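4.2 Reporting Delay and Follow-up in Local Coverage of Fatal Road Crashes

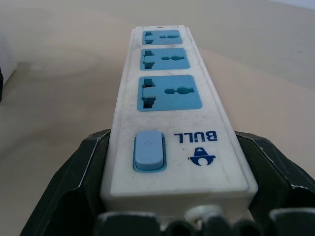

The second part of the analysis concerns time. Section 4.1 dealt with the wording of first reports, in particular the way drivers, vehicles and roads are named as the subject of the opening sentence. The present section asks how long a fatal crash stays in the local news, what is added to the account as it is updated, and at what point coverage stops. These questions matter for road safety work. A reader who sees only the first report of a crash will seldom learn its cause, and public views on speed limits, junction design and enforcement are formed in large part from such reports.

The sample for this section is made up of 158 articles on fatal crashes, drawn from the online archives of two local news outlets, the Grultance Courier and the Asante Valley Record. Both outlets serve a mix of suburban and rural readers and both keep earlier versions of a story on file when the story is changed. Articles behind a subscription wall were included where the full text could be obtained from the publisher. Short traffic notices that gave only a road closure were left out, as were items carried without change from a wire service. Where one article dealt with more than one crash, it was assigned to the crash that took up the greater share of its text.

Each article was read and coded by two members of the project team working apart from one another. The coding sheet recorded the time of first publication, the time and content of each later change, the sources quoted, and whether the article referred to an earlier crash at the same place. Disagreements were settled in discussion under the direction of Jalen Escobedo, who also kept the record of coding decisions. The full sheet, with notes on hard cases, is given in Appendix B.

First reports followed a settled pattern at both outlets. They named the road, the nearest cross street and the number of vehicles, and they gave the police as the source. Very few named the person who had died. In most cases the name came in a second article, together with words from relatives, friends, a school or a sports club. Editors at both outlets told the team that they wait for formal release of a name even when it is already being shared on social media, and the archive supports this account. We found two cases in which a name was published and then withdrawn. In both, the family had not been reached in time.

The second article is where the two outlets begin to differ. The Courier tends to treat the tribute piece as a new story with its own headline and link, while the Record adds the same material to the top of the first report. The choice has consequences for any study that counts stories. Under a simple count, the Courier appears to give a single death much more attention than the Record does, although the total amount of text is often close to equal. For this reason the unit of analysis used here is the crash and the full run of text attached to it, and the number of headlines is reported only for reference.

Cause receives little space at any stage. Of the 158 articles, 79 contained no statement at all about how the crash came to happen, other than a line noting that police were investigating. Where a cause was suggested, it was most often weather, speed or a vehicle crossing the center line, and it was most often given in the words of a police spokesperson. Road design was seldom raised by officials. When it did appear, it was brought up by residents, usually people who lived within sight of the road and who described earlier crashes or near misses there. Such remarks were placed low in the article and were rarely put to the road authority for a response.

The stretch of the Rustach Road between the quarry turnoff and the river bridge offers a useful illustration. Several articles in the sample concern crashes on this stretch, and they were written by different reporters over a period of years. Only the most recent of them mentions any of the others. A reader following the coverage as it appeared would have had no means of seeing that the same bend was involved each time. The reporter who made the connection did so after a resident brought a folder of clippings to the newsroom. The article that followed was the longest in the sample, and the posted limit on the bend was placed under review that September.

Coverage of court proceedings and coroners' findings was thin. Reporters at both outlets said that they had intended to return to particular cases and had been unable to do so, either because they had moved to other duties or because the hearing was listed at short notice. One described keeping a private calendar of expected hearing dates, which was lost when she changed desks. Neither newsroom had a shared system for this purpose when the interviews were held. The practical result is that the finding on cause, where one is made, reaches far fewer readers than the first report did.

Some limits of this part of the study should be stated. The two outlets are not typical of local news as a whole, and each still employs at least one reporter whose main duty is police and courts. Radio bulletins were not examined, nor were posts made by the outlets on their social media pages, where a good deal of correction and comment now takes place. Reader comments were closed on most of the articles and could not be coded. The archive times are those set by the publishing software and may differ by a few minutes from the time at which a reader could first open the page.

Section 4.3 turns to the interviews with bereaved families and considers how they experienced contact with reporters in the first days after a death.

Figure 4. Power strip on a tabletop, held at its near end by a gripper.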